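4. Planning the Equipment Budget

We had money for one round of purchases and no second chance before August, so the buying plan got argued over more than anything else in this project. I'll go through it in some detail here, partly because I wish other groups would publish theirs. The task we priced everything against was small desk work with both hands, mostly paper clips and cups (Figure 3).
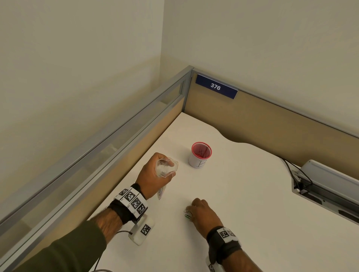
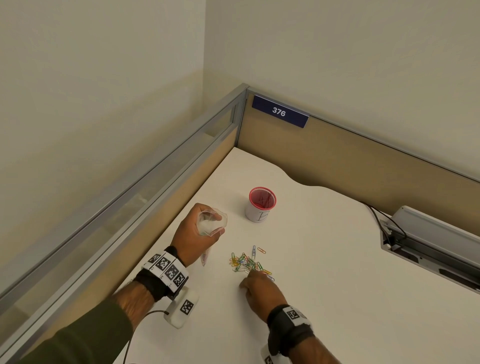 Figure 3. Two moments from the clip task at desk 376. In both, the left hand holds a clear plastic cup, the right hand is at the paper clips, and both wrists wear the marker straps.

Our first shopping list had a full two-arm Grimshaw cell at the top, and I was all for it (who doesn't want the arms first?). Then we sat down and asked what we'd do with it in month one, and the answer was pretty much wait for data. So we flipped the order. Wrist gear and recording hours went first, and the arms moved to the following budget year, with a Goreo pair penciled in because the lease terms were easier to live with.

The straps themselves are cheap. We paid $40 per strap from Lalarix, marker tags included, and we bought spares right away because the tags scuff. The wired wrist module was the bigger line at $195 a unit. We looked at a wireless version from Naltano too, and I really liked it! But the price was close to double, and it added a charging dock to the list, plus somebody to remember to charge things. For work at a single desk a cable is fine. If your people need to walk around, I'd redo this math.

Hours were the part we got wrong. We had planned on roughly 400 hours of recording and budgeted for the recording time only. Setup, strap fitting, calibration checks and putting the clips back where they belong all cost paid time as well, and none of it was on the sheet. We ended up moving money out of the spare parts line to cover it, and we ran the last stretch with fewer backup modules than I was comfortable with.

Furniture came to nothing, since we used a regular office cubicle as it stood. I'd do the same again. A custom bench had been quoted early on and looked great on paper, but a plain white desk with power already set into it did everything we needed, and the saving went straight into hours.

Two items are still open. We haven't settled on grippers for the arms, and paper clips are a mean test for most of the ones in our price range (thin, slippery, always hooked together). We also don't have a firm number for shipping. Both are carried in Table 2 as estimates, and the gripper line is the one I expect to grow.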